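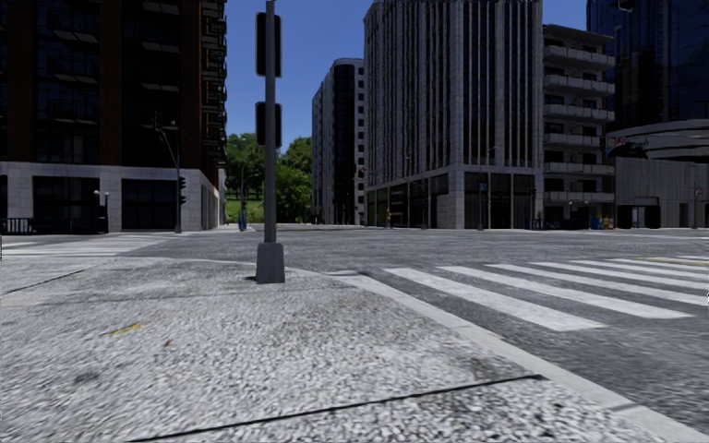 Signal pole and crossing, Firondale sim map

Draft pavement robot rules: are sim runs enough?

plendell_pete
The draft lets you count 772 simulated crossings towards sign-off. I don't buy it. A clean run in Firondale tells me the robot can cross in Firondale.

kerbside
Bit harsh. You can repeat the same crossing until you find the fault. Try that on a real high street.

plendell_pete
Repeat it, fine. Just don't call it evidence of safety. Clause 2 doesn't even mention rain.

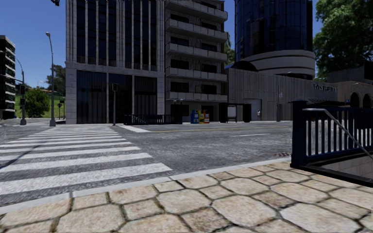 Re: Clause 4, stairways and drops

Drukel_fan
Clause 4 wants a set gap from any open stairwell. A railing on the map shouldn't get you out of that.

kerbside
It should if the railing is solid. Otherwise half the pavements in town are off limits.

Kamol Sombatkul
I sat through two drafts of this. The gap was argued down by Friesen's lot, who never showed us a test with the sun low. Hard shadow across paving is where I'd expect needless stops,

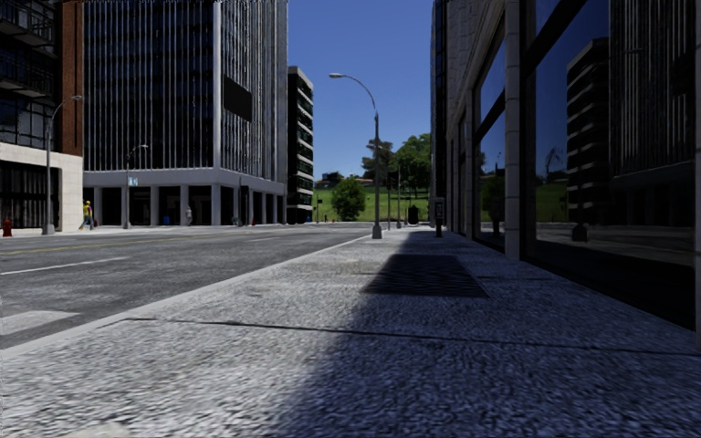

and the draft has one line on it, which says "suitable lighting". Suitable to whom? I'd vote no until that's fixed.

kerbside
Then we'll have no rules at all by April.

plendell_pete
Suits me better than bad ones.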